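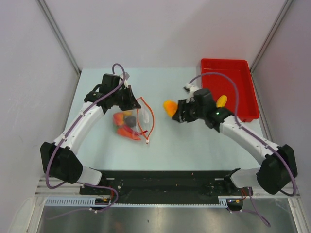 I have been suspicious of reusable produce bags ever since the mesh ones, which let all the soil out into the bottom of my rucksack and snagged on everything. So when the greengrocer's near us started pushing the clear slider sort at the till, I rolled my eyes and bought one anyway. The one thing I'll give the design is the coloured strip. With orange-red round the opening you can at least find the way in, even with a carrot shape lying along the bottom and something long and red poking out across the edge. On my old Korness bags the seal was as clear as the rest and I spent half my life picking at the wrong side.

What I don't believe is the freshness business. The leaflet with mine (Drestis, the larger size) said vegetables would "stay crisper for longer", and didn't say longer than what. I put carrots in the bag in February and more carrots from the same bunch loose in the fridge drawer. After a week the loose ones were bendy and the bagged ones were firm but slimy at one end. Call that a win if you like. I peeled the lot and made soup.

Then there's the slider. It's a tiny bit of plastic and the whole thing depends on it. Mine came off when I pulled a pepper out in a hurry, and it took me most of an evening to get it back on. A Clorner freezer bag, the ordinary press-shut kind, has never done that to me, and it costs 78p for a roll.

Washing is another grumble. The leaflet claims 600 uses. I would love to meet the person who has rinsed one of these out 600 times and got the corners dry. Mine hangs over the tap looking sorry for itself and is still wet inside the next morning.

I'll keep using it for the walk home, as the handles on paper ones give up in the rain. Fruit goes straight back in the bowl when I get in, and the carrots can take their chances in the drawer.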